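# Copper coil and heavier periods: how long before you call it a failure?

**fodport_annie**

Copper IUD fitted in June, standard T-frame, no hormones. Before fitting, my periods ran four to five days and I managed on ordinary regular pads. Since fitting they run eight to nine, with two days that need the highest absorbency I can buy. Cramps have eased since the first cycle. The volume hasn't.

The clinic leaflet says to allow three to six months. I am past that. Ferritin was 66 when it was tested before fitting and I have not had it repeated. I would like to hear from people who kept theirs beyond the six-month mark, and whether the bleeding changed after that or simply stayed where it was.

I would prefer not to switch to the hormonal type. I had low mood on the combined pill and again on the progestogen-only one.

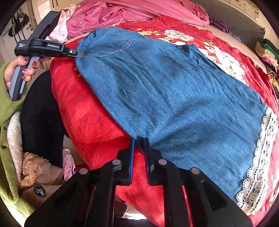
Other details in case they matter: age 38, two children, no fibroids on the last scan, threads checked and in the right place.

---

**Lengyel**

Get the ferritin repeated before you decide anything. 66 is a reasonable starting point, but nine days of bleeding per cycle will draw it down, and you can be low on iron with a normal haemoglobin. Ask for both on the same form, otherwise some surgeries only run the full blood count.

On your actual question, mine settled at month eight. Seven days became six, and the heavy part went from three days to one. It never went back to what it was before.

---

**ornance**

I disagree with waiting. The six-month figure is when most of the improvement has already happened. If there has been no downward trend at all by then, the chance of a large change later is small. I kept mine for 2 years on the advice of a forum much like this one and ended up on iron tablets for the second of them.

Also ask about tranexamic acid. It is taken only on the heavy days, it is non-hormonal, and my GP prescribed it over the phone.

---

**Lengyel**

> If there has been no downward trend at all by then

She hasn't said there's no trend. She said the volume hasn't eased, with no record of it. Two of my friends had the same experience as me, so I don't accept that month six is a cliff edge.

---

**ornance**

Two friends is not a sample. But I agree she needs a record.

---

**Zanele Mabuza**

I was a practice nurse and fitted these for a good part of my working life. A few points.

1. Record the cycle properly. A menstrual cup with volume markings is the simplest way. If you can't use one with the coil, or don't want to, a pad chart will do: number of pads, how full, clots larger than a 10p coin, any flooding at night.
2. If you do use a cup, break the seal with a finger before removing it. Pulling on the stem with the suction intact can dislodge the device. Tell the clinic you use one.
3. Ibuprofen or mefenamic acid taken regularly through the heavy days reduces flow as well as pain, provided you have no asthma, ulcer history or kidney trouble. Check with a pharmacist first.
4. Bleeding between periods or after sex is a separate matter and should be looked at whatever the coil is doing.

As to who is right above, both patterns occur. I would go by the blood result and by how much it interferes with your life.

---

**fodport_annie**

Thank you. No bleeding between periods and none after sex. No asthma.

I have downloaded Dedo to keep the chart, as it allows free-text notes against each day. I'll start with day one of the next cycle.
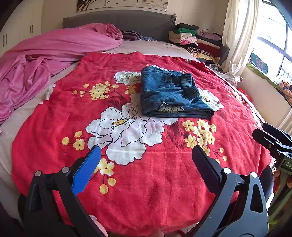
Blood form requested for ferritin and full blood count together. The receptionist asked why I wanted both and I said heavy bleeding with a coil, and that was enough.

---

**ornance**

Good. Did you ask about the tranexamic acid?

---

**fodport_annie**

Not yet. I want the result in hand first.

---

**Lengyel**

Reasonable. Post the ferritin when you have it, and give the lab's reference range with it, as they differ.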